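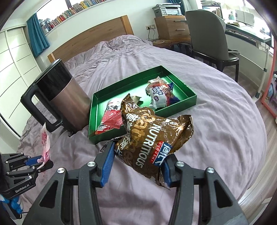

Sorting Snack Packaging in a Shared Bedroom
Asmaa Bennani, Uyên Nông
5 November 2021

2. Method

Packaged snacks were gathered in one shallow green tray set on the bed. Each package was recorded by wrapper color, seal type and front print. Empty wrappers were logged separately under the code W. Weights were read on a Kestico scale with a limit of 100 g; nine packages were over the limit and were left out of Table 2.
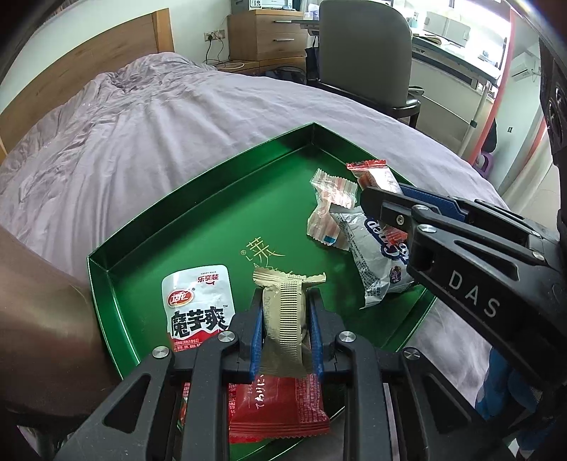
Figure 2. Green tray on the bed with snack packages, including a beige one with serrated ends.

3. Limits

Glossy wrappers were hard to classify by color under window light.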